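Moving the Winter Clothes Down a Floor

Posted September 24, 2021

We finally cleared out the upstairs closet. I had been putting it off since spring, and with the nights getting colder I needed my sweaters anyway, so it seemed like the time. What follows is mostly about storing clothes, plus a few things about the apartment for those of you who asked.

The closet in question is the one at the top of the stairs, under the slope of the roof. It gets hot up there in July and cold by November, and the door has never closed all the way. For four years we kept the wool things in it, in cardboard boxes left over from the move. Last winter I opened one and found two sweaters with holes in them. One was the gray one my aunt knitted. I was able to save it, more or less. The other went into the rag bag.

Moths or beetles, I don't know which. Svenja Gerlach, who does clothing repairs out of her front room on our street, looked at the gray sweater and thought moths. She charged me 55 dollars to mend it and told me to stop using cardboard.

What we threw out

I had read the usual advice about making piles. We started with piles and they ran together by lunch, so we went box by box and decided on each thing as it came up. It was slower but we didn't have to handle anything twice.

Most of what went was coats. Between the two of us we had nine, and we wear maybe three. Teresa took the long black one for her daughter. The rest went to the church hall on Irnum Street, where they take clothing on Saturday mornings as long as it is clean and bagged. They don't take shoes, which I found out after carrying two bags of them up the steps.

I kept more than I meant to. There is a green ski jacket I haven't worn since before we were married, and it is still here. Dayana says I will never ski again. She may be right, but it is a good jacket and it folds up small.

What we store them in now

I looked at cedar chests first. A new one of any size was more than 300 dollars, and the used ones I saw smelled like someone's basement. We ended up with six plastic bins with latching lids. They were on sale and they stack under the bed in the spare room, three and three, with an inch to spare.

Before anything went in, it got washed or brushed. The wool I did by hand in the tub with a little of the soap Svenja recommended, then rolled in towels, then laid flat on the drying rack. This took most of a week because the rack only holds three sweaters. If I did it again I would borrow a second rack. The coats I brushed outside on the railing and hung for an afternoon.

I put a sheet of paper on top of each bin with a list of what is in it. I have tried writing on the lids before and it rubs off. With paper under the lid you have to open the bin to read it, but you can see some of it through the side if you push it up against the plastic.

The floor in the big room

Several people asked how the floor came out. We did it in early summer, before any of this, and I never wrote about it. The carpet came up in one long weekend. The wood underneath was in better shape than we expected, apart from a dark patch by the radiator where a plant must have stood for years. Uriel Tovar came with his sander and did the room in two days, and we put the finish on ourselves. Three coats, with a light sanding in between.

We left the dark patch. He offered to swap the boards, but the new ones would have been a different color for a long time, and the bookcase covers most of it.

It has held up fine. I was worried about scratches from the chairs, so they all have felt pads now, and the pads need replacing more often than the package says. People tend to end up sitting on the floor in there more than on the chairs anyway. I sweep it every other day and damp mop on weekends — barely damp, the mop should not drip when you hold it up.
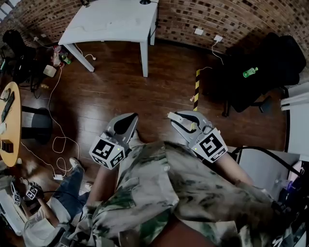
What is left to do

The closet itself is empty now and I want to fix the door before anything goes back in. The frame has shifted and the latch misses the plate by a little. I could move the plate, which is ten minutes with a chisel, or I could plane the door, and I have never planed a door. I will try the plate first.

There is also a gap where the slope meets the back wall. You can feel air coming through with your hand. I bought a tube of caulk for it and then read that the gap may be too wide for caulk alone, so I need some of that foam rope that goes in behind. The hardware store was out. They said to try again next week.

Once that is done, the closet will get the suitcases, the fan and the Christmas boxes. No clothes. I did think about putting the spare blankets up there, but two of them are wool and I would be right back where I started.

The gray sweater is in the dresser, by the way, not in a bin. I wear it enough that it isn't worth packing. The mend is on the left elbow, in a yarn that is a shade darker than the rest, and I have stopped noticing it. Svenja gave me what was left of the yarn in case it opens up again, and I put it in the drawer with the buttons.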